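Bilville changes its rules for paper cups and food cartons

Paper cups no longer go in the blue paper bin in Bilville, starting in March 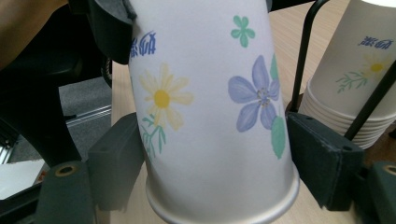 Why can a paper cup not go in with newspapers and cardboard?

Most paper cups have a thin plastic layer on the inside. The layer keeps the drink from going through the paper, and it does not come apart in the same water bath that is used for newspapers. At the paper mill the cups stay in big pieces, they block the screens, and workers must stop the line and take them out by hand.

The town of Bilville has for many years told its residents that cups are paper and belong with paper. From March the advice is different. Cups and drink cartons will be collected in a bin of their own, with an orange lid, and they will be driven to the sorting plant in Ashworth. The blue bin stays where it is, but only for newspapers, letters, office paper and cardboard.

The town made the decision after the mill in Brustosen, which takes the paper from Bilville and several smaller places in the valley, wrote to its suppliers last autumn. In the letter the mill said it would send back any load with too many coated products in it. Three loads from Bilville have been returned already. Each return costs the town the transport in both directions, and the paper must then be sorted again before another buyer will take it.

"We were told by residents that they did what the sign said, and this is true," the public works office writes in its notice. "The sign was old. It was printed when the mill had another kind of machine."

New signs will be put on the blue bins during the month. They show drawings, with few words, so that also visitors and people who are new to the language can use them.

Where the new bins will stand

The orange bins will be placed at 13 collection points. Most of these are places where there is already a group of bins, for example behind the swimming hall, at the bus station and in the parking lot of the Ornar supermarket. The market square will get a larger one, as this is where most drinks to go are sold on the days with stalls. The full list hangs in the town hall entrance and in the library, and it will be printed in the spring waste calendar which comes to every household by mail.

Single family houses will not get an orange bin at home. The office looked at this possibility and found that a normal family does not fill such a bin quickly enough to justify a truck in every street. People who live far from a collection point may put their cups in the regular trash. Apartment buildings can order a shared bin through the landlord or the building manager, and there is no fee for this in the first year.

The bins are emptied on three days in the week during summer and on two days in the winter half of the year. The town says it can change this if the bins are overfull. A phone number for reporting a full bin is printed on the lid.

How to prepare the cups

The office asks residents to pour out what is left in the cup. It is not necessary to wash it. Rinsing with cold water is fine if the cup had milk or soup in it, particularly in warm weather, when the smell brings wasps.

Plastic lids must come off. They go with plastic packaging. The cardboard sleeve that some shops put around a hot cup has no plastic layer and may still go into the blue bin. Wooden stirring sticks go in the regular trash, and the same is true for straws of any material.

Cups can be put one inside the other to save space. For drink cartons it helps to press them flat and to leave the screw cap on, because the plant in Ashworth separates the cap by itself – this is one of the questions that the office receives most often.

The color or the printing on a cup makes no difference to the sorting. White cups, brown cups and cups with patterns all go to the same place. The question is only what they are made of. Cups from foam are not accepted in the orange bin, and cups made fully of plastic belong with the plastic packaging.

Some cups are sold as compostable, and here the rules are more strict than many people expect. The town's composting site works with garden waste and does not get warm enough for such cups to break down in the time they are there. After one season they are found again in the finished compost, in small pieces, and gardeners complain. Compostable cups should therefore go in the regular trash until the site has been rebuilt. No date has been set for that.

What happens in Ashworth

The Ashworth plant has taken drink cartons for a long time and started with cups two years ago. There the material is mixed with water in a drum which turns slowly, much longer than at a usual paper mill. The paper fibers become soft and float away from the plastic. The fibers are long and strong, as cup makers use good quality pulp, and they are sold to factories that make paper towels, egg boxes and the inner part of cardboard.

The plastic that remains is harder to sell. At present it is pressed into bales and burned for heat in the plant's own boiler. The plant is testing if it can be used for flower pots and pallets, but the material contains still too much fiber for most buyers.

Until now Bilville could not send cups to Ashworth, as the plant accepted only cups that were collected separately. Picking them out of the mixed paper was tried for a short period at the transfer station. It was slow work and many of the cups were by then so dirty and flat that they could not be used.

Cafés and events

For cafés, bakeries and snack bars the new rules begin at the same time as for households. They may bring their cups to the collection points in clear bags, or they can make a contract for pickup with a private company. Businesses that have put cups in their paper containers will first get a yellow note as a reminder. Only if it happens again will the container be left unemptied.

The bakery owners in the center have asked for a longer time to adjust, mainly for the reason that their back yards are small and already have four or five kinds of bins. The town has answered that shops in the same block can share one bin, and it will help them to find a place for it. Several shops near the bus station have already agreed on such a solution.

Organizers of street parties, sports days and concerts must from now on write in their permit application how they will collect cups. The office can lend them bins for a weekend. These should be reserved early, above all for the summer fair, and must be back at the depot by noon on the Sunday unless something else was agreed.

Schools are also included. In the canteens porcelain and glass are used for the most part, but paper cups are common at parents' evenings and school plays. The schools will receive a smaller type of orange bin on wheels which can be moved to the hall when it is needed.

A reusable cup is still better, says the office

In its notice the office reminds readers that the best cup for the waste budget is one that is used many times. Many cafés in the town fill a cup which the customer brings, if it is clean. A deposit system with shared cups has been discussed in the town council twice and was both times put off, as the costs for washing and transport were not clear. The subject will come back before the summer break.

Residents who put a cup in the blue bin by habit do not need to fear a fine. The collection crews will look into the bins during the first weeks and leave a leaflet when they find something wrong. After this period a blue bin with many cups in it can be left standing until it has been sorted – the next pickup is then on the normal day.

Questions are answered at the public works desk on the ground floor of the town hall, in the mornings. The desk also has free stickers with the new drawings for people who want to mark their bins in the kitchen or the garage. Old leaflets with the former rules should be thrown away. They are plain paper and can go in the blue bin.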